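Nail Polish Wear and Base Coats: Does the Base Matter?
Cosmetic Science elective, final report
Group: Beatrice Wanyama, Pin-yu Shek, Shabani Mwaipopo
Supervisor: Halima Mrema

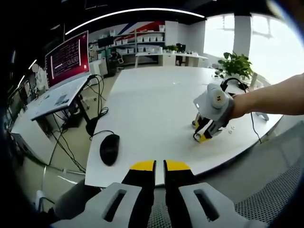
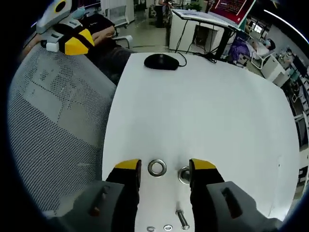
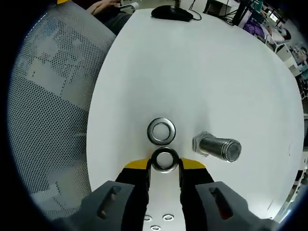
Metal washers on the white tabletop, second and third photos.

1. Background
Most bottles of polish tell the user to put a base coat on first. We wanted to see if the choice of base coat changes how soon a cream polish chips. We used one polish, Clisell in dark red, and compared Haltinia base coat, Mestumier ridge filler and no base at all.

2. Method
We painted 200 plastic nail tips with 2 coats of polish each. Tips were left overnight and then shaken in a jar with coarse sand. We stopped the jar every 4 minutes and scored each tip for chips at the free edge. Shabani did all the scoring so that the standard stayed the same. Three of us also wore the polish on our own nails for a week and kept a diary.

3. Results
Tips with no base chipped first, mostly at the corners. Haltinia lasted longest in the jar. Mestumier gave the smoothest finish but peeled in whole sheets once it started to lift. In the diaries the difference between the two base coats was small. Beatrice had her first chip on Tuesday with both. Pin-yu's nails stained yellow where there was no base.

4. Problems
The first batch was painted too thick and had bubbles, so we threw it out. The room was also colder in February than when we did the test run, and drying took longer. Plastic tips do not bend or take up oil the way real nails do.

5. Further work
We would repeat the test with a glitter polish and a gel-type top coat. Mwangi Mosoti suggested soaking the tips in dish soap before the sand step.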